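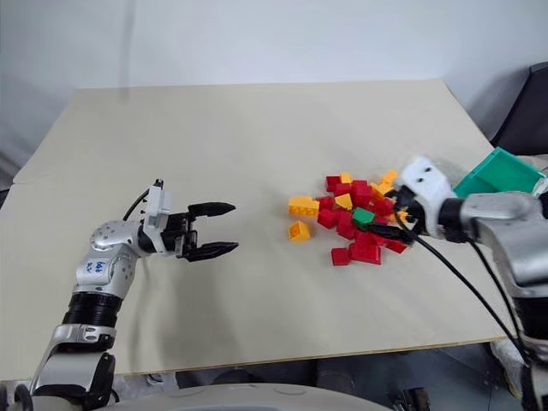

**Budgeting for a second two-arm sorting station, what am I forgetting?**

We do small-parts kitting and returns sorting. We have one two-arm station on trial and I need to put in a number for a second one in May. The Kemach quote covers the arms, the grippers and the controller. It does not cover the table, the work surface, bins, cabling or spares. I have a cap of 3,000 for everything outside the quote and no idea if that is sane. For now we run it on toy bricks dumped in a heap, mixed colors, and the arms sort them into bins. Real parts would be close to the same size.

Also, is it worth paying for the service plan in the first year?

**konard_bench**

3,000 is enough if you already own a decent table. This is what we spent on ours, not counting labor:

- Work surface, matte, cut to size: 100
- Spare gripper fingers, two sets: 878
- Cable guides and clips: 71

We reused bins we had on the shelf. Don't buy a shiny surface. Ours was glossy at first and the overhead lights gave the vision system trouble until we replaced it. Get the surface a bit bigger than the tabletop if you have the floor space, but check that it can't shift when an arm presses down near the edge.

The item people leave out is cabling. Gripper cables that run loose across the work area will get dragged through the parts sooner or later. Put guides in the first order.

On the service plan, read what it says about grippers. Ours was from Gauthier and it covered the arm joints only. We skipped it.

**palletmover**

just get the plan

**Ultbridge returns desk**

I would split the request into two lines, equipment and setup time. We asked for equipment money only and then had a station sitting for six weeks while one person fitted in the setup between other jobs. Setup took more out of our budget than all the small hardware together.

Ask Kemach whether the second controller needs its own software license. Ours did, and it wasn't on the first quote. Get that in writing before May.

Label the arms and joints too. A marker is fine. With two stations you will be swapping parts between them and it helps to know where each one came from.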